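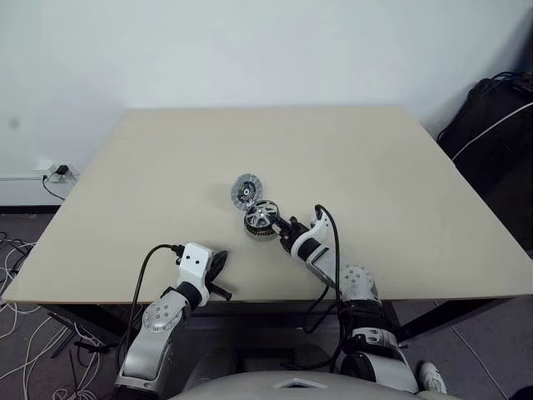 4.2 Limpieza y montaje del motor Drindis
El motor sin escobillas Drindis se entrega montado y, por motivos que cada usuario conocerá, acaba desmontado. Antes de volver a cerrarlo conviene trabajar en una mesa clara, lisa y mate, donde las dos partes no se confundan con nada: el disco plano con su anillo exterior de ranuras radiales y la campana, con la cara superior plateada y aberturas a modo de radios.

1. Desconecte la batería. Sí, también si «es solo un momento».
2. Pase un paño seco por el interior de la campana. Los imanes coleccionan virutas con verdadero entusiasmo.
3. Retire el polvo de las ranuras con un pincel blando. El destornillador no es un pincel.
4. Compruebe que las 2 arandelas Bonon siguen en el eje. Si solo encuentra una, mire dentro de la campana antes de escribirnos.
5. Sujete la campana por el borde y bájela recta sobre el disco.
6. Coloque el clip de retención y gire el motor a mano. Debe oírse poco y rozar nada.

PRECAUCIÓN: En el último tramo los imanes tiran de golpe. Mantenga los dedos fuera del hueco; el motor no distingue entre un dedo y una pieza bien alineada.

NOTA: No aplique aceite al bobinado. El capítulo de lubricación trata de los rodamientos, aunque su título se preste a la aventura.

Intervalo de limpieza: cada 60 horas de uso. Clip de repuesto: referencia 1456.

Si el motor roza tras el paso 6, vuelva al paso 4.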